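Play corner check, Trutgate room 7 - Tuesday, December 6, 2022
Checked by Hala Naciri, copy to Marlene Boychuk

## Toy kitchen

- [x] **Countertop.** Ran my palm along the whole front edge and found no splinters, which made me very happy. The small round screw there sits snug and I couldn't catch a fingernail on it.
- [x] **Play food.** Corn, croissant, drumstick, broccoli and the fried egg all squeezed, tugged and turned over - no cracks or sharp seams. (The egg is still everybody's favorite!) 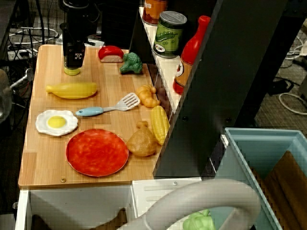 - [x] **Spatula.** I flexed the slotted head gently and it sprang back nicely. Please keep an eye on where it meets the blue handle, as ours at home went there first.
- [ ] **Olive oil bottle.** The cap feels firm to me, but Youssra, would you give it a good twist too? The label should be pressed down again if a corner lifts, as little fingers do love to peel.

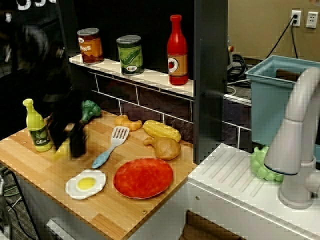 *Counter with the oil bottle, red plate and play food.*

## Still to do

- [ ] Wash everything in warm soapy water and dry it on a towel overnight.
- [ ] Next full check in June, with Souad if she's free.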